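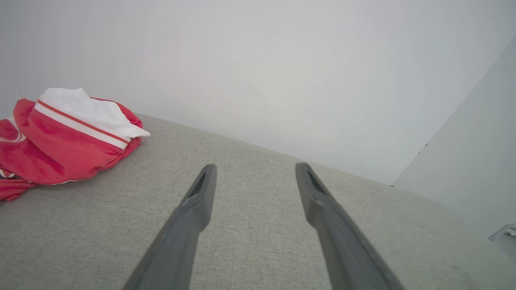
Laundry Care: Folding Shirts with Contrasting Sleeves

Clean shirts should be folded promptly after drying. A garment left in a heap on a sofa or chair will crease, and the creases are hardest to remove at the seams and around any striped trim.

A table is preferred, but a firm seat cushion is acceptable if it is free of crumbs and pet hair. Residents of Skodby House are asked to check the cushion before use.

1. Lay the shirt face down and smooth it from the collar to the hem.
2. Bring each side toward the center by the width of 3 fingers.
3. Turn the sleeves inward so that they lie flat on the body.
4. Fold the bottom half up to the shoulders and square the edges.

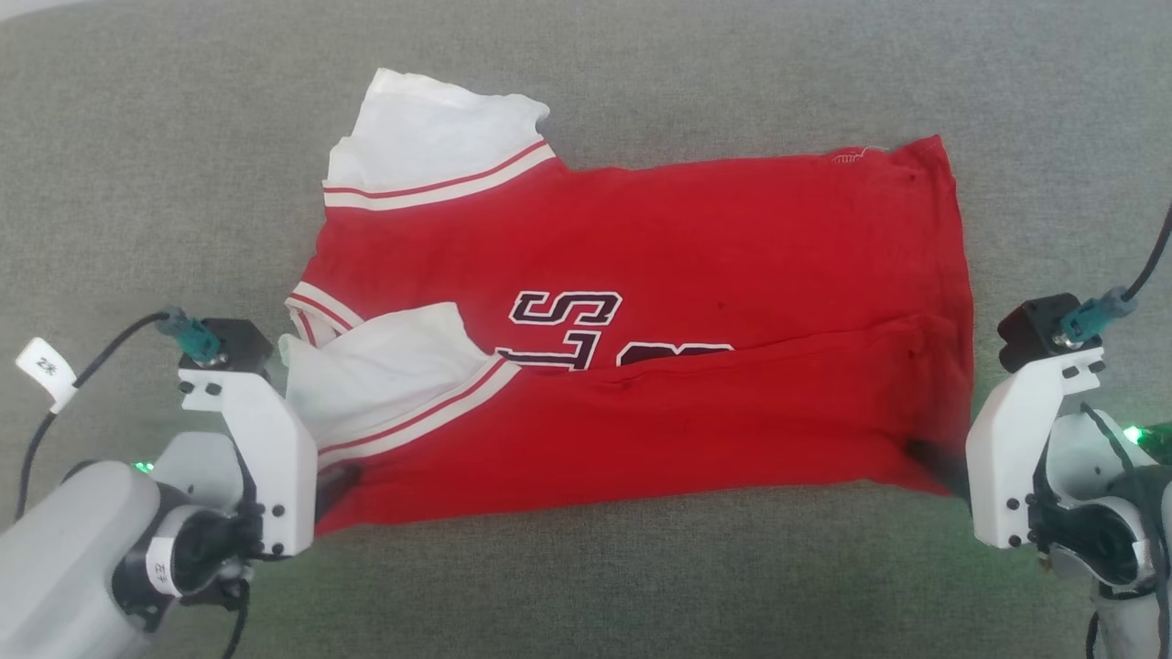
Red shirt with white sleeves, folded. The sleeves should be tucked in before the shirt is put away.

Printed lettering requires additional care. Do not iron directly over it. Turn the shirt inside out and use a low setting, or place a cotton cloth between the iron and the print.

New red garments should be washed separately for the first 2 washes. White sleeves may otherwise take on a pink tint.

Folded shirts may be stored upright in a drawer. The standard Rorka drawer holds 13 adult shirts. Shirts that still feel damp should be aired for 24 hours before storage.

See also: Knitwear; Bed Linen; Removing Lint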